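Karnberg Bench Gripper Set

Two hand-held grippers and the recordings made with them, from a shared workshop in Dornbridge. This file covers the hardware, the recordings and the known problems.

Last updated July 27, 2020

What is in the repo

/parts - print files for the jaws, body shell and fin
/wiring - cable diagrams, one per hand
/sessions - 334 recordings, one folder each
/tools - the check and trim scripts

Hardware

The left and right units share the same jaws and body shell. Body shells are printed with 3 walls. Jaw screws go in with thread lock, but leave the fin screws dry so the fin can be swapped.

The cable exits at the back. Leave enough slack for a full turn of the wrist. The first shell (Nondesico rev A) had a tight exit hole that wore through the jacket, so don't print it. Rev B fixes this and uses the same screws.

Task: ball and tray

The operator sits at the table with one gripper in each hand. A clear plastic tray goes on the left side of the light gray board, long side pointing toward the operator. The left gripper takes a small yellow ball in the tray while the right one waits open over the board. Long sleeves are fine as long as the cuffs stay behind the grips.

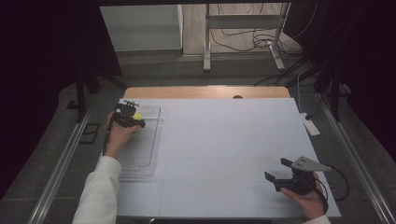

Recording a session

Close the jaws fully on both units and run the zero script before the first take. Do it again after any cable is unplugged. A take ends when both jaws are open and still. Dropped balls are kept and marked "drop" in the notes file.

Jaw opening is logged at 200 samples per second. Clocks are matched at the start of each take only, so long takes drift a little.

Known problems

- 13 sessions have no right-hand jaw data. They are listed in missing.txt.
- The trim script fails on folder names with spaces.
- Clear trays are hard for the Jafarzadeh tracker to pick up. We have not tried tape on the rims yet.
- Left and right are swapped in the oldest wiring diagram. Use the October version.

License

Print files and scripts are free to use and change. Recordings are for non-commercial use - open an issue if you need something else.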